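Vasura Garment Steamer – Owner's Guide
Section 3: Setting up and first use
Written by Jessie Mowat, revised July

Read this section before you fill the tank. We know you have probably filled the tank already. Empty it into the sink and start again from step 1.

Assembling the stand

1. Spread the base feet until each one clicks. Two clicks and a crunch means one foot is in backwards.
2. Slide the lower pole into the base and turn the collar clockwise. Hand-tight is plenty.
3. Extend the upper pole and close both clamps. The pole will hold its height without the clamps for just long enough to earn your trust.
4. Hang the hose cradle from the top hook, with the open side facing you.

NOTE: Customers who own the older Trastdale model will find that its pole fits this base beautifully and its hose does not fit at all. We have had letters.

Filling the tank

5. Unplug the unit. Lift the tank straight up by its handle.
6. Fill with cold tap water to the MAX line. If your water is hard enough to leave a crust in the kettle, use filtered water.
7. Refit the tank and press down until it seats. A slow gurgle is normal and lasts up to 32 seconds.

CAUTION: No perfume, fabric softener, vinegar or eucalyptus oil in the tank. Beathag MacLeish in our repair shop keeps a shelf of the results, and the colour of some of them is hard to account for.

Choosing a surface

Shirts and dresses can be steamed on the hanger. T-shirts and other knits do better lying down, as jersey stretches under its own weight once it is warm and you will end up with a longer T-shirt than you paid for. Use a flat, heat-safe surface with a clean cotton towel over it. Smooth the fabric out before you switch anything on – wrinkles you steam in are keener to stay than the ones you started with.

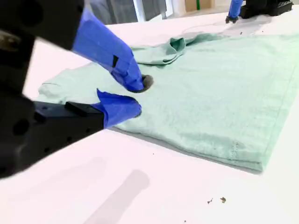
Fig. 3. T-shirt laid flat on a white tabletop.

8. Plug in and set the dial to LOW for knits, MEDIUM for cotton or HIGH for linen.
9. Wait for the green light. Point the head away from yourself, the cat and the wallpaper, and hold the trigger for 14 seconds to clear the hose.
10. Work from the collar to the hem in slow, straight passes. Keep the head off printed designs.
11. Leave the garment where it is until it has cooled.

CAUTION: Steam burns. Never steam clothing while it is being worn, however late you are for the wedding.

If the head spits water, the hose has sagged into a loop. Raise it until it hangs straight, then wait for the green light again. For descaling, see Section 5.

Vasura Home Care, 68 Nustberg Road, Mackay | Contact us | Copyright Vasura, all rights reserved | Back to top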